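Teleoperated demos of opening a door: which gripper pose should I start from?

Posted in Robot Learning Help, Jan 8, 2020

Brodie Rutherford

I'm recording demonstrations by remote control for a door opening task in simulation. Two arms, one controller in each hand, and I see everything from the robot's head view. The policy is trained by plain behavior cloning on whatever I record.

I have 46 demos so far. When I replay them they all look fine to me, but the trained policy goes to the handle and then hovers next to it. Sometimes it closes the fingers on nothing. It does this with doors it has seen and with doors it hasn't. The kitchen layouts and wall textures are randomized on every reset, and so are the door colors.

My habit is to bring the left gripper up close to the handle first, get comfortable, and then press record. Is that a bad idea? And do I need to do anything with the right arm, or can I leave it parked?

Typical starting pose, with the left gripper just to the left of the handle and a little under it: 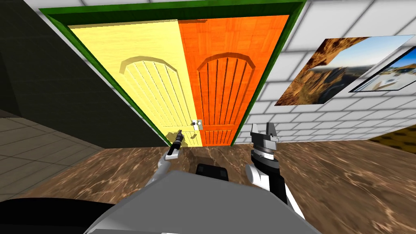
3 answers

Amra Kolev

Yes, starting that close is most of your problem. The policy has only been shown the last few inches. When it drifts a little on the way in, it is in a place where you never gave it an example, so it stalls.

What I would change:

Start recording with both arms at the home pose. Let the approach be part of the demo.

Move at one steady speed. If you stop to think in front of the handle, the policy learns to stop there too. I suspect this is where your hovering comes from. Look at the joint velocities in your logs and see how many frames have almost no motion before the fingers close. Trim them or record the demo again.

Make some demos where you miss on purpose, by an inch or so, and then correct. Keep the correction and cut the miss. We did this for a cabinet task at Papadopoulos and it helped more than doubling the number of clean demos.

Your handle is a small one right at the seam between the two leaves, so there isn't much room for error sideways. If your simulator gives you a wrist camera, turn it on. From the head view alone it is hard to judge depth, for you as well as for the policy.

The right arm can stay parked, but park it in the same place every time. In your pose it is out in front of the other leaf with the fingers open. If it sits in a different spot in every demo, the policy has to work out that it doesn't matter, and with 46 demos it may not.

Corentin Lemaire

You need more data. I used 3000 for mine.

Ermira Nikolaidis

I don't agree that you need thousands. We got a usable door policy in Wudbridge with 100 demos from two operators. Before that we had 30 from one person and saw the same hovering.

Amra's points are good. I would add two things.

Check the delay between your controller and the simulator. Ours was saving the camera image one step late compared to the action. You can't notice this while driving, but the policy learned to close too early. To test it, move one joint quickly and compare the logged command with the frame where the arm first moves.

Also decide on one way of doing the job. If half of your demos pull the handle with the fingers closed and the other half hook it from the side, the policy will average them and do neither. Write the steps on a piece of paper and follow them.

Brodie Rutherford

Thank you both. I checked the logs and nearly every demo has a long pause before the grasp. I'm recording a new set from home position and will look at the image delay before I train again.

Radka Trajkovski

Same trouble with a drawer task. Did the new set fix it?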